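Re: [brick-builders] October set list and the parts swap

Fung-ping Poon wrote:
> Does anyone know if the Tomeck freighter is the same set that was
> listed in spring under a different number? I have 2092 on my old
> list and the shop page now shows no number at all. Also, is the
> swap still on, and do we need to sort parts first?

Yes, it is the same set. Denitz dropped the number when they redid the box, but the parts list matches page for page. The only change I found is in the cockpit, where the printed slope is now a sticker. If you have the spring version, keep it — the print is nicer.

The minifigures are the same three as before: pilot, mechanic and the guard with the gray helmet. The guard still has no back printing, which is a shame at that price. The shop in Sin has it for 59, and everywhere else I looked it was 92.

The swap is still on. Answers to the sorting question:

1. Sort by part type, then by color if you have time. Bags should be clear and closed. The green club T-shirts will be at the door for anyone who ordered one. 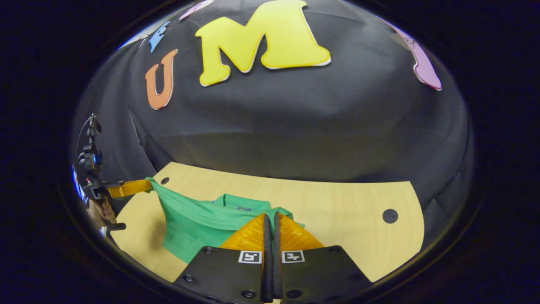 2. Wash used bricks before you bring them. Lukewarm water and dish soap are fine. Leave out anything with stickers or electrics.

3. Keep clone brands in their own bag and label it. Saniditz plates look close to the real thing but the clutch is weaker, and we had complaints last time.

Doors open at 10 a.m. Bring your own trays.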